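El diseñador de Brelia no quiere que a lo suyo se le llame método. Lo repite dos veces antes de sentarse y otra después, cuando le pregunto por el folleto, donde la palabra sale en la portada. «Eso lo puso la distribuidora», dice. Brelia son piezas sueltas para niños a partir de tres años: arcos, palos, bloques con agujeros, sin instrucciones. La caja grande trae 109 piezas y cuesta bastante más que la de Zulletti, que a primera vista ofrece casi lo mismo.

Le pido que me explique la diferencia. «El peso. Y que los arcos se puedan juntar con cualquier cosa». ¿Con cualquier cosa? «Con casi cualquiera», corrige. Le recuerdo que un utensilio y un vaso de plástico también hacen ese papel y salen gratis. No se ofende: en su taller de Levico conviven con las piezas de la marca.

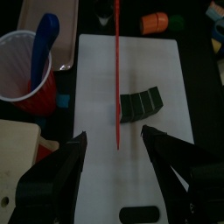

Núm. 18, pág. 100

Sobre la tabla blanca, el palo rojizo y el arco verde de cuatro tramos están casi pegados. «Un niño ve ahí un camino, o una boca», sostiene. Yo veo un palo y un arco, y se lo digo. «Usted tiene prisa», responde, y cambia de tema.

En cuanto a los beneficios, prefiere la prudencia. La web habla de concentración y de lenguaje; él admite que no hay ningún estudio detrás, solo cartas de familias y lo que cuentan en la escuela Noh, que compró dos cajas en julio. ¿Siguen usándolas? «Supongo que sí. No he llamado».

El año pasado se vendieron 1,686 cajas. Le pregunto cuántas se devolvieron y mira hacia la puerta. «Alguna. La gente espera un manual».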